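4.2 What the technicians did with the time

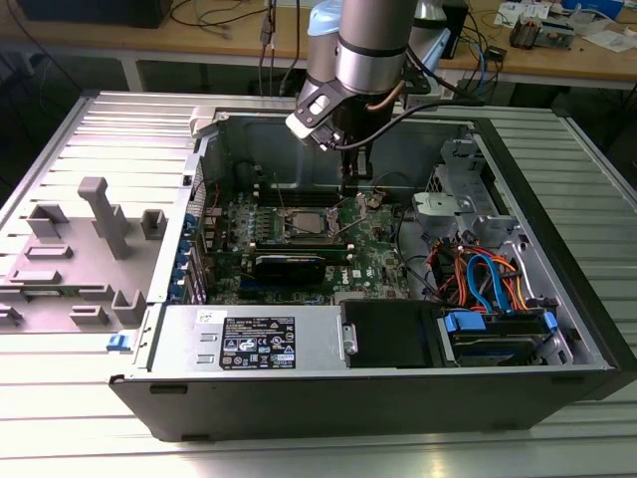
The case for the disassembly cell at the Prestcombe site was made in minutes. Skanix, which refurbishes and strips office computers for resale, expected the arm to take over the dull middle of the job and hand the saved time back to the bench staff, who would spend it on "value-added diagnosis." The phrase appears five times in the planning document and is never defined. When we asked the technicians what it meant, most guessed that it meant looking at things.

Over the study period 822 desktop units passed through the site, of which 415 were routed to the cell. The rest stayed on the manual benches, either as part of the comparison or because somebody on the early shift had judged the machine "not a robot one." This judgment was not in the protocol. It was made at a glance, and by November the cell's own scheduling sheet had acquired a column for it.

Figure 3. A desktop tower at the Prestcombe cell, side panel off, with the arm reaching into the case.

The technicians' working day did change, though along lines the planning document had not foreseen. Before the cell, a technician opened a tower, took it apart and sorted what came out, talking to a neighbor throughout. Afterward the same person opened towers, laid them down for the arm, and waited close enough to step in. Interviewees called this "babysitting," except for one who had children and objected to the comparison on the grounds that children eventually learn about cables.

Cables came up in every interview. Screws and clips are where the designer put them, but a cable is wherever the last person left it, and the last person was usually in a hurry. Cuevas, the integrator, had set a limit of 90 seconds before a hesitating arm called for help. Technicians routinely stepped in sooner. Management logged these as unnecessary interventions; the technicians logged them as Tuesday-to-Friday common sense, or would have if the form had offered the option.

Staff at the Skisach site, where no cell was installed, reported more sore wrists and fewer meetings. We return to the meetings in Section 4.3.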